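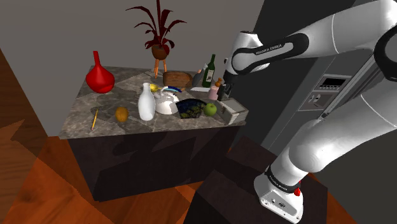 Short Fiction

The Kaltberg came into Wannasri on one engine and a great deal of cursing, and Agnes Sandberg was already on the quay with her toolbag, bouncing on her heels.

"Number 2 shaft seal," the chief yelled down. "And the pump. And maybe the other pump!"

"Wonderful!" she yelled back, and she meant it.

She had waited all February for a ship like this one - old, salty, built at the Stanar yard when they still cast their own bearing housings. Hull 3526! She had read the drawings in bed. Down in the engine room it was hot enough to bake bread, and the oil smell got into her teeth, and she crawled along the shaft tunnel with a flashlight in her mouth, happy as a kid under a porch.

The seal was scored right through. Behind it, though, the bearing shone like a new coin.

"Look at that," she said. "Oh, just look at that."

The chief squeezed in beside her and looked. He had been awake for two days.

"How long?" he asked.

"Nine hours if Pletora sends the right seal. Four if you let me cut one myself."

He thought of the owners, and the forms, and the tide. Then he handed her his own knife - a good one, with a worn grip - and went to put the coffee on.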